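Keeping Time: The Software Between a Gripper and a Policy

Feb 8, 2025

Most of the code in a manipulation project never moves a motor. It lines up clocks, rejects bad frames and works out where a tool was in space at a given instant. At Vavedari, the group behind the Kalent pipeline spent its first year on those tasks before training anything worth testing.

The input is hand-held gripper data: poses, jaw openings and video, recorded while people carry out short tabletop jobs.

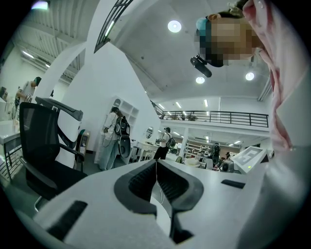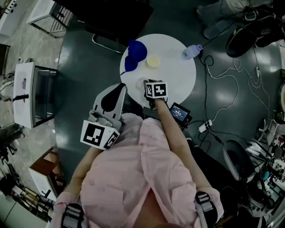
Printed markers in a gripper view and a head view at the collection site.

Why use printed markers when visual tracking can already estimate the pose of a camera?

Visual tracking drifts, and it fails without much warning when the view is filled by a plain wall or a fast turn. A square marker of known size gives an absolute pose from a single sighting. Kalent treats the two as separate sources and lets each correct the other.

The correction is done by a module called Saha. It keeps a sliding window of 25 poses and solves for the path that best fits the inertial readings, the visual track and any marker sightings. A sighting at a steep angle is given less weight, as a flat square seen nearly edge-on has two plausible orientations and the solver may choose the wrong one. Early versions flipped between the two from frame to frame. The present version holds both candidates until the motion rules one out.

Timing caused more trouble than geometry. Each device stamps its data with its own clock, and the clocks run at slightly different rates. A fixed offset measured at the start of a session is no longer right by the end of it. Saha now estimates offset and rate together, using sharp wrist movements that show up in both the inertial signal and the video. An error of 8 milliseconds is accepted. Anything larger sends the recording back for a second fit, and a second failure removes it from the set.

Jaw opening is handled separately. The width signal is filtered forwards and backwards in time to avoid adding delay, then compared with the video near each grasp. Soft pads complicate this, as the fingers continue to deform after contact and the measured width goes on falling when the object is already held. The planner needs the moment of contact, so the label is placed at the change in closing speed.

Downstream, the Vusari planner takes the cleaned paths and checks whether a given arm could follow them. A human wrist passes easily through positions that put a six-joint arm close to a singularity. Of 4000 recordings in the first release, 2000 passed the check with the default arm model. Moving the virtual base recovered a share of the remainder, at the cost of a slower search.

The next release is planned for March. It will store raw timestamps beside the corrected ones, a change requested by users who wanted to run their own alignment. File sizes will grow slightly, and the older reader will need a patch before it can open the new format.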